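Contra el disco de homenaje

Cada vez que muere un músico al que casi nadie compraba entradas, alguien anuncia un disco de homenaje. Esta vez le ha tocado a Myroslav Marchuk, contrabajista, y el sello Ultwood promete para mayo un doble vinilo con versiones de sus piezas, tirada de 2000 copias y funda desplegable. Me lo han mandado antes de tiempo, lo he escuchado cuatro veces y sigo sin saber para quién se ha hecho.

Conviene recordar cómo tocaba Marchuk. Tocaba poco. En las grabaciones con el cuarteto de Roswitha Leitner hay pasajes enteros en los que sostiene dos notas y deja que la batería se equivoque a su alrededor. La crítica lo llamaba austero; sus compañeros de gira, según me contó una vez la propia Leitner, lo llamaban vago, y él se reía. Esa tensión entre la pereza y el criterio es lo que hacía interesantes los discos. También lo que los hacía invendibles.

Pues bien, el homenaje está lleno de gente tocando mucho. La versión de «Melnychuk» que abre la primera cara dura el triple que la original y lleva un solo de guitarra que habría vaciado la sala en cualquier concierto del difunto. El guitarrista, Matvii Stelmakh, tiene unos dedos prodigiosos, eso no se lo discuto. Lo que no veo es qué relación guarda con la pieza, salvo que comparten tonalidad durante los primeros compases.
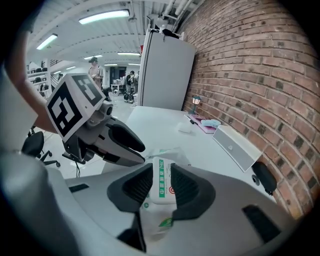 Toallitas húmedas, en el envase se lee «75%».

Se me dirá que versionar consiste precisamente en eso, en llevarse la música a otra parte. De acuerdo. Hay versiones infieles magníficas. Pero la infidelidad pide haber escuchado antes, y en más de la mitad de estos cortes sospecho que alguien repartió las partituras por correo un viernes y recogió las pistas el lunes. Las partituras de Marchuk, además, son casi un chiste: media página, tres acordes y una indicación de carácter. Quien solo haya visto el papel no sabe nada.

La excepción es Dilani Weerakoon, que canta «Guver» sin letra y sin vibrato, con un armonio detrás y nada más. Dura lo que tiene que durar. Se oye la respiración, se oye el fuelle, y hacia el final desafina un poco y lo ha dejado. No sé si Marchuk lo habría aprobado (no aprobaba casi nada), pero ahí hay una persona que ha tomado decisiones.

Luego está el asunto del texto interior, que firma Nesma Soliman. Es una buena periodista y le he leído cosas estupendas, así que me sorprende encontrarla diciendo que Marchuk «cambió para siempre la manera de entender el contrabajo». ¿La de quién? Yo estuve en su último concierto en el Zurkley, un local con aforo para 621 personas, y éramos 70, contando a los camareros. De aquella noche recuerdo una balada larguísima y al pianista buscando la página que se le había caído. Nadie salió de allí con la sensación de que se hubiera transformado la historia de ningún instrumento. Salimos contentos, que ya es bastante, y perdimos el último tranvía.

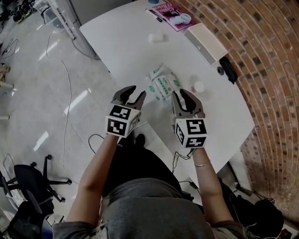 En la mesa blanca, con una pulsera fina en la muñeca derecha.

Me molesta esa inflación porque hace daño a quien pretende honrar. Si a un músico discreto lo presentas como un gigante, el oyente que llega nuevo espera a un gigante, pone el disco y oye a un señor que toca dos notas. Se marcha, con razón. En cambio, si le dices que hay un contrabajista raro, algo terco, con cuatro discos de los que dos son muy buenos, a lo mejor se queda.

Y queda la pregunta del dinero, que en estas cosas siempre se hace en voz baja. Con lo que cuestan un doble vinilo y una docena de invitados se podían haber reeditado los dos álbumes con Leitner, descatalogados desde hace años. El sello contesta que los derechos son complicados. Puede ser. También contesta que un homenaje «crea comunidad», y ahí ya no sigo. La última vez que miré, el vídeo de adelanto, con Stelmakh sudando en primer plano, llevaba 3104 reproducciones. El único concierto entero de Marchuk que circula por la red se oye fatal y está grabado desde detrás de una columna. Yo empezaría por ese.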